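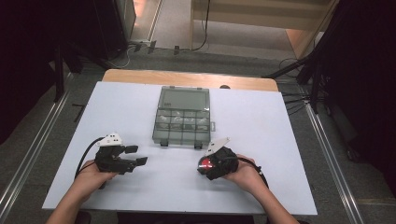 Storing Small Hardware at Home

Residents of Mindodgate are encouraged to sort screws, washers and picture hooks before the spring repair period begins in March. A divided box with a closing lid is suitable for most households.

Sort by type first, then by length. Keep wood screws apart from machine screws – the threads are easily confused.

Label each compartment on the inside of the lid with a pencil or a paint marker.

Do not store more than 200 pieces in a single box. Heavier items, including bolts over 52 mm, belong in a jar or tin on a low shelf.

Rusted pieces should be discarded.

Questions may be directed to Dong-geon Myung at the Household Advice Desk, Room 30.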